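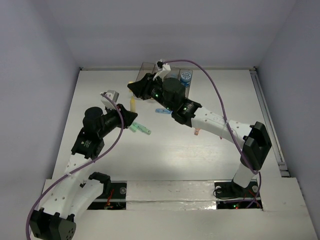 Bastian Meinecke

29 Jun 2023

The Misovport pumping station opens its lower hall to visitors twice a year. I joined the morning tour, limited to 20 people. Two of the older centrifugal pumps remain on standby; the newer units are by Grultent and carry the base load. Rated flow is 946 liters per second at the main header. Vibration readings are logged every 200 hours and kept on paper as well. The discharge valves were repacked in April. Access to the screen chamber is by steel ladder, so bring shoes with a proper heel. Parking is on the east side, past the weighbridge.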